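The Partnership Will See You Now

When Magdalini Galanis took over the Ververidis Relief Alliance in September, her first letter to member agencies ran to six pages and used the word "partnership" 54 times. I know this because a reader in Fulwood went through it with a highlighter and mailed it to me. The word "water" appeared twice. One of those was in a job title.

It would be unfair to judge a new director by her first letter. She inherited an alliance of 200 member groups, most of them small, many of them attached to a church or a school, and a head office that had gone eleven months without a permanent leader. People who have met her say she listens well and reads her briefing papers, and her predecessor was not famous for either. Still, the plan she has put her name to deserves a harder look than it has gotten so far.

The plan is called the Pluston Framework, after the town where it was drafted over four days last spring. It promises "a single front door" through which the big international donors can deal with all the members at once. In place of dozens of grant applications there will be one. In place of dozens of reports there will be one of those too, assembled by the head office from whatever the members send in.

I have heard this idea before, under other names. The single front door usually opens onto a hallway, and the hallway fills up with staff. The Framework calls for a liaison office, a standards unit and a "learning hub." It is vague on who pays. When I asked, I was told the costs would be "absorbed through efficiencies," a phrase I have never once seen come with a spreadsheet.

Rafail Kourkoulas runs a member group in the Wunura district, where it maintains wells and trains people to fix the pumps. He has been with the alliance since before it had a logo. I called him at seven in the morning his time, and he was already in the truck.

"I have nothing against the meetings," he said. "But last year I answered the same survey three times for three different people in the same building. If there is one door now, fine. Let's see if there is one survey."

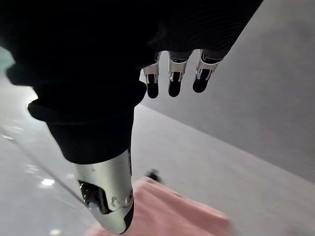 Three metal fingers with black tips, under a fold of black fabric.

His group serves 2,828 households. Under the old arrangement it applied directly to two donors and got money from one of them in most years. Under the new one it will submit what the Framework calls an "expression of capacity" to the head office, which will decide whether to include it in the joint request. Kourkoulas has read the criteria. He thinks he qualifies, though he would like someone to confirm it, and his two emails on the subject have so far produced an automatic reply.

Galanis spoke to me for half an hour and was polite about all of this. The big donors, she said, have made it plain that they won't keep handling small grants one by one. "We can organize ourselves or be organized by somebody else," she told me. She pointed out that a grant of $2,000 can cost nearly as much to administer as one many times that size, and I have no reason to doubt her.

But that is an argument about what suits the donors. I asked what a member group would notice in its first year under the Framework, on the ground, apart from a new form. She talked about visibility and a seat at the table. I asked whose seat. She said that was still being worked out with the regions – a fair answer, and a worrying one, given that the joint request is already being written.

There is a review clause. After eighteen months the members may vote to keep the Framework, change it or drop it. By then the liaison office will be staffed and the leases signed, and small groups that have lost their direct contacts with donors may find those contacts hard to get back.

Kourkoulas plans to vote, assuming the ballot reaches him. The last one went to an address his group left four years ago.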